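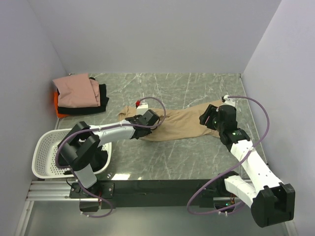

Plostalia, programa para seguir resultados de empresas: mi opinión después de un trimestre

Empecé a usar Plostalia en febrero, cuando Lusta, el servicio que tenía antes, subió el precio. Tengo una cartera pequeña, casi toda de transporte y mensajería, y necesito saber cuándo una compañía publica sus cuentas y si cambia sus previsiones para el año.

La versión de pago cuesta 19 euros al mes. Permite seguir hasta 134 empresas, que para mí son demasiadas, pero no existe un plan más pequeño. Hay una prueba gratis de siete días y no me pidieron la tarjeta.

Lo mejor es el calendario. Cada empresa tiene su ficha con el beneficio por acción, los ingresos y la previsión anterior al lado de la nueva. Si la compañía rebaja la previsión, la cifra aparece en rojo y llega un aviso al correo. Los avisos me llegaron siempre antes de la apertura del mercado, menos una vez, con una empresa de Fudside que publicó muy temprano.

Me gustan menos los gráficos. Son lentos, y al cambiar de trimestre a año completo se pierde la selección y hay que hacerla otra vez. También la exportación tiene un límite de 4000 filas — suficiente para mi uso, pero quien trabaja con muchos datos históricos lo va a notar. La traducción al español es correcta, aunque en los menús quedan palabras en inglés («guidance», por ejemplo).

Escribí dos veces al soporte. La primera respuesta fue rápida y clara, la segunda tardó una semana y no resolvió mi duda sobre los dividendos.

Le doy siete puntos sobre diez. Voy a renovar otro trimestre, y si no arreglan los gráficos probaré Samir, que tiene un plan más barato.

Publicado el 23/06/2026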